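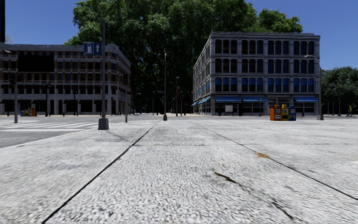 April 6, 2021

Second day with the Pustum street pack, the simulated city block that Woltomness would like us to take for the delivery robot work, and I want to get this written up while the tea is still warm and the grumbles are fresh in my mind. The trial licence runs out in June, so there is time, though I know how these things creep up on us!

Installing it was painless (46 minutes on the old bench machine, most of it unpacking textures). I drove the Jiang planner with its stock settings and let it wander the pavements for 220 short runs before lunch, each from a fresh start point.

What I was really after was whether the ground would upset the path finder. Our own test map has pavements as flat and plain as a tablecloth, and I have long suspected that we've been kind to ourselves.

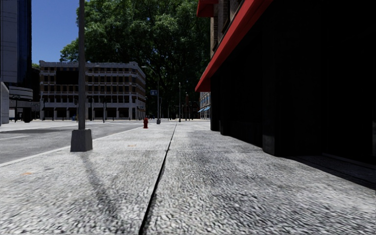
Long joint up the middle of the pavement, lamp post shadow lying across the left slab.

Shadows like that one are just the sort of thing I hoped for. The planner treated a good many of them as something to steer round, and I must say I felt rather fond of it, dithering away like my aunt at a kerb. Turning the contrast setting down to 90 helped, but I'd like somebody with a clearer head than mine to check I haven't made it blind to real cracks as well.

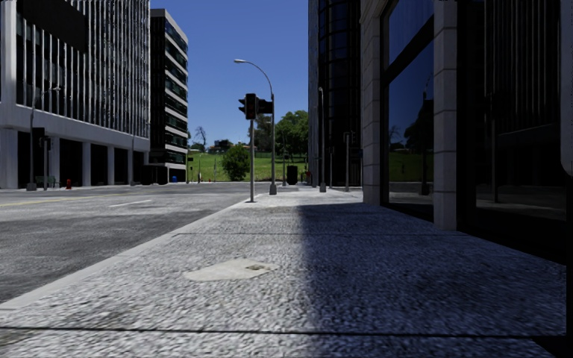

Pale patch between two joints, with the building's glass on the right.

Glass is the next worry. Reflections are in there and they look very decent to me, so the sky and grass turn up where there is only a window. I have saved run 443 from this afternoon's longer batch, where the planner sketched a path straight at a shopfront, bless it.

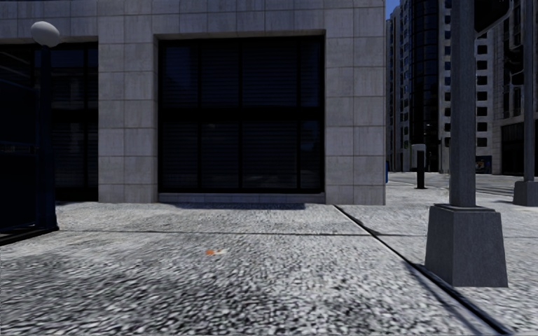
My other gripe is the ground texture, which goes soft and smeary when the viewpoint sits low and close. For a robot of knee height that matters a good deal, and I've written to Woltomness to ask whether there is a finer set. If they say no, we could try laying the Sarncombe ground scans over the top, though I don't relish lining them all up.

Still to do: repeat the morning batch with the sun lower, and copy the logs off the bench machine before it fills up again.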